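Hand-held demonstration

Hand-held demonstration is a way of teaching a robot a task in which a person does the work with a gripper held in the hand, and the recorded motion is later used to train the robot. It is one of several forms of robot teaching, along with kinesthetic teaching, where a person pushes the arm itself through the motion, and teleoperation, where the arm is driven from a distance.

Method

The operator holds one gripper, or one in each hand, and opens and closes the jaws with the fingers. The tool has the same jaws as the robot that will learn the task, so the grasps can be copied without being translated from the shape of a human hand. A camera on the tool records the view over the jaws, and its path through the room is worked out afterwards.
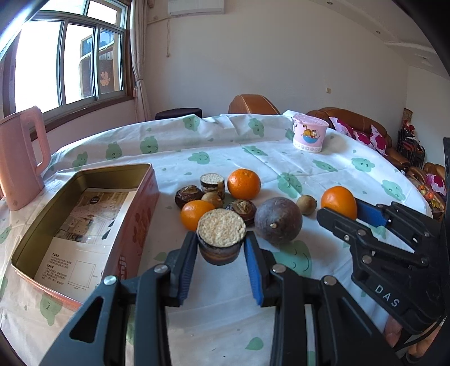 Choice of objects has a large effect on what the robot learns. Sets made up only of blocks and cups tend to produce policies that fail on anything soft or uneven. Food is a common remedy, as one tabletop can hold smooth orange fruit, wrinkled dark pieces and short cylinders with a rough cut top, each of which needs a different grip. Ribbed pads on the jaws help with the rougher pieces. Patterned cloths are also used, so that the policy does not come to depend on a plain background.

Two-handed work

Tasks such as packing a tin or folding a cloth are recorded with two grippers. The recordings must share a clock, and the operator is normally asked to keep one tool still while the other is closing. The Plino guidelines, drafted by Ebony Tawhiri, allow 2 regrasps in a demonstration before it is thrown out.

Limitations

A person can reach places and turn at speeds that a fixed arm cannot. Beverley Whitcombe's trials at Cunen found that demonstrations made while seated transferred better than those made while walking. Labelling practices also vary from one laboratory to the next.

See also

Kinesthetic teaching
Imitation learning
Teleoperation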